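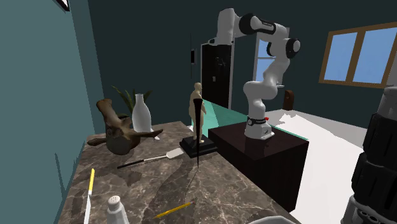

Adel replied that sealing a marble counter every year is a waste of money, and asked for numbers. Fair request. Short thread.

1/ Sealer doesn't prevent etching. Acid reacts with the calcite itself, at the surface. Lemon juice will dull a sealed slab the same way it dulls a bare one. What sealer slows is absorption – oil, coffee, wine.

2/ So test before you buy anything. Put a spoonful of water on the stone, wait 15 minutes, wipe. A dark patch means it's taking water. No patch, leave it alone. Test by the sink and by the stove, and again at a far corner for comparison.

3/ I log mine. Honed slab from the Cullovbridge yard, sealed once with Urnia penetrating sealer. First dark patch showed up after 4 years, by the sink only. The far corner still passes.

4/ Application: clean, let it dry overnight, thin coat, wipe off all the excess before it hazes. Most complaints I read are about residue left on the surface, and that comes off with more sealer and a cloth.

5/ Cost. Žukauskas quoted me 2,384 to rehone and reseal the whole run in October. I did the sink section by hand with 300 grit, wet, then resealed it. Took 6 hours. The sheen is slightly off at the join if the light is low.

6/ Polished slabs are a different job. Don't use 300 grit on those.

Log updated 28/12/2021. Next water test is in spring.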